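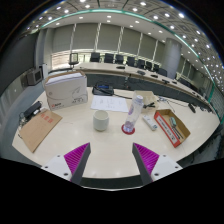 Skiline Office Forum
Home Threads Rooms Lost property Search
Reading time: 4 minutes
Last updated: 24th February

Who clears the big table?

ElfriedeH
I have booked the big meeting room for the Koller people and went up early to see what state it was in. The state it was in was "stationery cupboard". Paper carton, envelope, somebody's power adapter, stapler or something closely related to a stapler, a remote, a cup, a bottle of water. I had been hoping to put eight people round that table and give each of them somewhere to rest an elbow.

I'm not asking who did it. I'm asking what the rule is, if there is one, because the laminated one on the door has faded to the word PLEASE.

arvid_k
The rule is you leave it as you found it. This is how we got here.

Daiane C.
The paper lives there on purpose. I put a box in that room in January after the third time a visitor asked for something to write on and I had to run down two floors to the printer. If it goes back in the cupboard you will all be drawing your diagrams on napkins again. I'm quite attached to that box.

ElfriedeH
Does it need to live in the middle, Daiane?

Daiane C.
It needs to live where people can see it. Things on the windowsill get watered.

berchtold
Elfriede, a practical answer from someone who has been clearing that table since before we had the Lula contract. Do it in this order.

Take off anything that can spill. Cups and bottles first, every time, even if they look empty.
Then loose paper. Don't read it, don't square it up into a nice pile with other people's paper, put it face down on the side cabinet.
Then the envelope. Envelopes go to reception, full stop.
Cables last, and follow each one to its end before you pull. I once unplugged the conference phone in the middle of a call by tidying what I took to be a phone charger.

The phone stays. The remote stays, next to the phone. Everything else is negotiable.

HauwaO
Negotiable with whom? I lost a perfectly good notebook to your side cabinet.

berchtold
It was face down. You should have looked for the back of it.

arvid_k
I'd like to stick up for the coaster. We bought a set of those red ones when the new table came and as far as I can tell the entire company has agreed to use one of them. Where are the rest? Falasora invoiced us for 50, I have seen the invoice. Even allowing for theft and frisbee that's a lot of coasters.

HauwaO
There's a stack in the drawer under the kettle. Still in the wrapper.

arvid_k
Of course there is.

ElfriedeH
Can we stay on the table. I accept Engelbert's order of work, more or less, but I don't see why the person who books the room should be doing it. The person who drank the water should be doing it. A bottle with its cap on can be carried by anyone with a free hand, down one corridor, to the recycling.
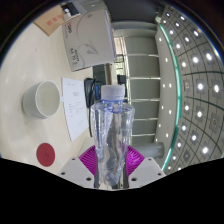
And the same for cups. The kitchen is nearer than your desks are. I have paced it: 54 steps to the kitchen, 70 to the nearest desk, so you would be saving yourselves a walk.

HauwaO
You paced it?

ElfriedeH
I had time. The Koller people were late.

Daiane C.
Slight disagreement on bottles. If there's still water in one I leave it, in case the owner is coming back. I've had mine binned during a comfort break and then had to sit through the second half of a budget meeting with a dry mouth and a grudge.

berchtold
Then write your name on it.

Daiane C.
On a bottle of water. Like a child at a swimming lesson.

berchtold
Yes, exactly like that. The marker pens are in the tray under the whiteboard and two of them work.

arvid_k
I'm with Daiane on this one. An abandoned cup is rubbish, or at least washing-up. A bottle with the lid on is a person who has gone to take a call. Give it until the next booking starts and then it's fair game.

ElfriedeH
I can live with that. Next booking starts, bottle goes. Cups go at once. Paper box may stay but moves to the end of the table by the wall. Envelope to reception. What about the little cardboard box with the lid open? I didn't like to look in it.

HauwaO
Not mine.

arvid_k
Not mine either. Nor is the adapter, before you ask. Mine has tape on it.

Daiane C.
I'd leave the box where it is and see who gets upset.

berchtold
That is how we ended up storing a tent in there.

HauwaO
Has anybody costed simply getting a shelf? There's a stretch of bare wall behind the door. Paper, stapler, remote, mystery box, all up off the table. I asked once and was told 2000 for a "wall storage solution", and I said I meant a plank and two brackets, and I was told that was the plank.

arvid_k
I have a plank.

ElfriedeH
Arvid, how long is the plank?

arvid_k
Long enough. It was a bed. I'll bring it in when I've got the car, if someone else will do the brackets. I'm not allowed the drill since the business with the blind.

berchtold
I'll do the brackets. Nobody touch my spirit level.

Daiane C.
Can the paper go at the front of the shelf, please? Facing out.

Newer thread Older thread Back to Rooms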